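Vullport Residents' Help Pages
Kitchens and Benchtops

Question
My marble benchtop has lost its shine near the sink. May I reseal it myself, and how long must it be left alone?

Answer 1
Yes. Wash with a neutral cleaner, dry fully, apply the sealer thinly and wipe off the excess after 10 minutes - longer will leave a haze. Allow 24 hours before use.
Przemysław Zalewska

Answer 2
Sealer will not restore shine. Dull spots are usually etching from lemon or vinegar and require polishing.

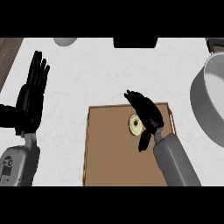

Related topics: Stone Care

Answer 3
I use olive oil. No complaints so far.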